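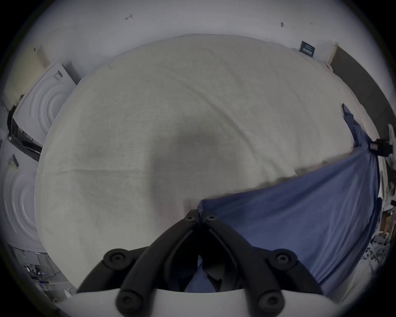
**What has been agreed between the University of Galtstead and the Oltari Institute of Technology?**

The two institutions will run a joint doctoral programme in water and soil science, with students spending time at both and receiving one degree awarded in both names.

GALTSTEAD, 11 October 2023 – The University of Galtstead and the Oltari Institute of Technology have signed an agreement to set up a joint doctoral programme, the first that either institution has entered into with a partner abroad. The agreement was signed at the close of a two-day meeting of the universities' research offices, held in the Aguirre Building on the Galtstead campus.

The programme will admit its first 14 students next April. Each will have a supervisor at both institutions and will spend at least one year away from the home university. Teaching and examination will be in English. Theses will be examined by a panel drawn from both sides, with one outside member.

Places are open to graduates in the natural sciences, engineering, geography and related subjects. Applicants who hold a professional qualification in place of a master's degree may also be considered, provided that they can show research experience. Tuition fees will be waived for all students in the first intake, and a travel grant will be paid for each period spent at the partner institution.

The agreement follows seven years of smaller exchanges between the two universities, in which 149 staff and students have taken part. Most of these visits lasted less than a month and were arranged by individual departments. Under the new terms, they will be managed by a shared office with staff in both places, and the results of each visit will be reported once a year to the two senates.

Research will at first be centred on three subjects: the reuse of waste water in farming, the loss of topsoil on sloping land, and low-cost methods of testing wells. Field work will be carried out at the Birel Research Station, where the University of Galtstead has 458 hectares under long-term study. Data from the station will be open to students and staff of both institutions from the start of the programme.

The agreement also covers the ownership of research results. Inventions made jointly will be held in equal shares, and students will keep the right to publish their own work. A delay in publication may be requested only where a patent application is being prepared.

Application forms and a full list of supervisors will be available from the Graduate School of the University of Galtstead and from the International Office of the Oltari Institute of Technology. Candidates are advised to contact a possible supervisor at each institution before applying.

**Notes to editors**

The University of Galtstead teaches and carries out research in the sciences, engineering, medicine and the humanities. The Oltari Institute of Technology offers degrees in engineering, applied science and land management.

Requests for interviews and for copies of the agreement should be sent to the Press Office, University of Galtstead.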